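Dotbridge Community Housing
Tenant Repairs and Energy Program
Progress report to the Stillberg Fund
October 7, 2024

Prepared by Ratih Wibisono, Program Manager

Reporting period

This report covers work completed to the end of September under the second year of the grant. It should be read with the financial statement sent separately by Ese Sani.

Summary of progress

The program was funded to repair and draught-proof 28 homes on the Antunes estate over two years. Work is complete in 20 of these. Four more are under way, and the remaining homes have been inspected and priced. The program is slightly behind the schedule agreed at the start of the year. The delay comes mainly from the late delivery of replacement windows, which held up the east side of the estate for most of the winter.

The budget remains on track. Savings on scaffolding, which was shared with the roofing contract, have covered the higher cost of labour in the second half of the year.

Tenant engagement

Sekar Ong has continued as tenant liaison officer. Every household receives a visit before work starts and a second visit once the trades have left. Tenants told us in the first year that they were not given enough notice, and the notice period is now 10 working days. Complaints about access have dropped since the change was made.

A small number of tenants have asked to put off work for health or family reasons. These requests have been agreed to in all cases, and the homes concerned have been moved to the end of the program.

Colour and finishes

Tenants in the completed homes were offered a choice of wall colours for the main living area. The offer was not part of the original proposal, but it has been well received and has added little to the cost. Grey has been the most common choice. Deeper reds were added to the range after requests at the autumn meeting.

Contractor performance

Zokavel was appointed as the main contractor following an open tender. The standard of work has been good, and defects have been fixed within the agreed time. Dezső Kiss, who inspects for Dotbridge, has raised one continuing concern about the sealing of bathroom fans — the contractor has accepted this and will return to the affected homes at its own expense.

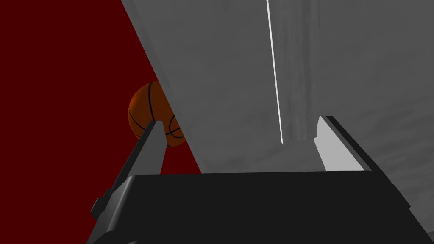

Figure 1. Computer rendering: deep red beside pale grey.

Risks

The main risk is further delay to windows for the last group of homes. An order has been placed early to reduce this risk. Wet weather may also affect outside painting, which can be carried over to the new year if needed.

Next steps

Work will start on the next group of homes once the current ones are signed off. A tenant survey will be sent out before the final report, and the results will be attached to it. We ask the Fund to approve an extension of two months to the completion date, with no change to the total grant.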